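2/5/18

The Nekden Public Library will extend its evening hours at the Stuter Street branch beginning in May, the library board announced. The branch will remain open until 9 p.m. on weekdays, two hours later than at present.

The decision follows a survey of cardholders carried out last fall. Of the more than 1000 residents who returned the form, 448 asked for later closing times. Parking and the size of the children's collection were the other subjects raised most often.

"Many of our patrons work until five or six and have had very little time to use the reading room," said branch manager Romana Šindelář. "The new schedule answers a request we have heard for several years."

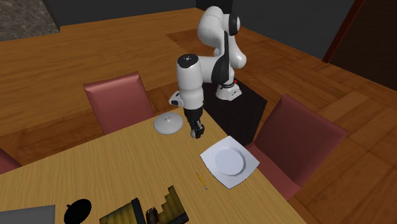

A light wooden tabletop with a white and black robot arm at its far corner. Computer rendering.

The library will hire 4 part-time employees to cover the added hours. Applications are being accepted at the main desk and should be addressed to Demetrio Collado, head of personnel. Applicants must be available at least 2 evenings per week.

Interlibrary loan pickup and the public copiers will be offered throughout the evening. The local history room will keep its current hours, with visits by appointment through archivist Ilse Görtz. Book returns at the Jelínek Avenue entrance are not affected.

The board will review attendance figures for the new hours before setting next year's schedule.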